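Chapter 5: Waiting in Line

By Katalin Virág
February
3 min read

A theme park sells rides, but its main product is the queue. At Caldeira, a guest on a Saturday spends nine minutes in motion and the rest of the day studying the neck of the person in front. This chapter asks how operators decide where that line should bend, and why guests forgive some waits and write letters over others.

We begin with the posted wait time, a number of great charm and uneven accuracy. 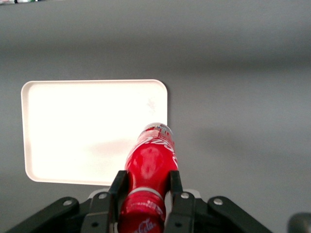

Grornell posts long and delivers short, and its guests go home feeling they got away with something.

© Rareo. Back to top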